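Cutlery, again: where the robotics club has got to

The student robotics club at Pollonport has picked its project for the year, and it is putting away knives and forks. I went along to the Isden Street rooms expecting something with wheels. What I got was a white table, a wicker tray with long compartments, and a lot of patience.

The plan, as the club tells it, is to record people doing the job by hand with gripper tools, then train an arm on the recordings. They want 600 good runs before the arm is let near the tray. When I visited they had 98, and I asked what made a run "good". I got three different answers from the same bench. One student said the piece had to end up in the right compartment. Another said it also had to get there without a second grab. A third said they'd sort it out later, when they went through the files.

That last answer worries me. If you haven't settled what counts before you start collecting, you tend to settle it in whatever way flatters the total.
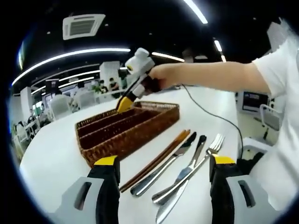

Anneli Vainio

Chopsticks are in the mix along with the knives and the fork, and I'm told they are the hardest of the lot. I can believe it. A fork lying across a knife doesn't look much easier to me, and I wondered aloud whether a robot trained on this table would cope with somebody's actual kitchen drawer, under one dim bulb, with a potato peeler in it. The club's answer was that they'd vary things once the basics worked. Every project I have covered for this newsletter has planned to vary things once the basics worked.

To be fair to them, the students have stuck at it. Sessions run 60 minutes and most people stay longer. They keep a written log, which last year's sorting project, Trandetti, did not, and anyone who remembers the demonstration night will know how that ended. The new one is called Cho. I asked what it stood for and was told it was short for "chore".

My other grumble is the claim on the sign-up sheet that Cho will "clear a table by September". Clearing a table means plates, cups, crumbs and a wet serviette. Moving cutlery into a tray is a smaller job, and there's no shame in saying so. I'd change the wording before the open evening, when parents will be reading it.

The club is after 2 more people who can label recordings, no programming needed. It's dull work and they admit as much, to their credit. Spare cutlery is welcome too, the more mismatched the better. Leave it at the front desk in a bag marked Cho.

Posted June 25, 2025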